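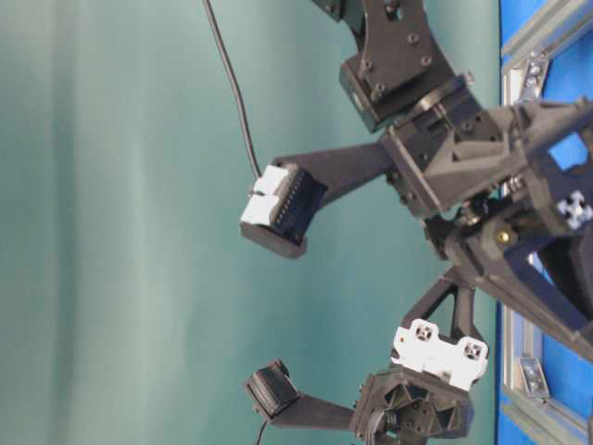

Dec 29, 2024

Finished the last of the grip trials today, so the count stands at 791 and I can stop saying "nearly there" to Beatriz. The question was whether the hand does better when it closes slowly until a pad reports contact, or when it closes to a fixed width and we only read the pads afterward. I had expected the slow close to win by a lot. It wins, but by less than I wanted, and nearly all of the gain comes from the soft objects. On the hard ones the two methods are close enough that I would not put money on either. The upper finger still has its thin cable coming down from overhead into the white connector at the tip, and I left it like that for the whole set. Tomás wanted it rerouted along the link before the last 40 trials. I said no, because then those 40 would be a different experiment.

Up early, cold in the building. Coffee from the machine, which was a mistake. Ran the zero check on both pads before anything else, with the fingers wide open and nothing between them. The lower one read clean. The upper one sat a little high for the first few minutes and then settled. It did the same thing yesterday. I wrote it in the log both times and I am going to have to mention it in the methods section, even if it makes no difference to the numbers.

Tumaini came in before lunch and we went through the failures. We had been putting them all in one column called "drop," and that was lazy. There are 2 kinds. In one, the object slides out along the pads while the arm is lifting. In the other, the fingers touch off center and the object turns before the grip is ever firm. The slow close helps with the second kind and does almost nothing for the first. Once she split the column, the result made a lot more sense. I should have done that in April, when we set up the sheet.

We relabeled all of the Brosham objects together, then she did the Gaseo set alone while I rewrote the script. We disagreed on 24 trials. Most of those were ones where it slid and turned at nearly the same time. We agreed to keep them as their own group and report them that way - I don't want to argue each one into a column it doesn't belong in.

Valentina called from Zirnthorpe in the afternoon. She asked if the threshold for contact was picked before or after we saw the data. Before, from the bench test, but I had to go find the page to be sure. Found it. She also thinks we should repeat a small batch with the threshold doubled, to see if the gap between the methods holds up. She is right and I don't feel like doing it. Put it on the list for next week.

Aurora sent back her comments on the draft. Mostly she wants the word "gentle" taken out, as we never measured force on the object, only at the pads. Fair. I took it out in every place but the title and then took it out of the title too.

One screw near the base of the lower finger had backed off a little by the end of the day. Tightened it, marked it with paint. I don't know when it started to go. I checked the last run of results for drift and saw none, but I will rerun the first batch tomorrow to compare - same objects, same order.

Home late. Han had left soup on the stove. Need to charge the laptop and find the other calibration weight, which is not in the drawer.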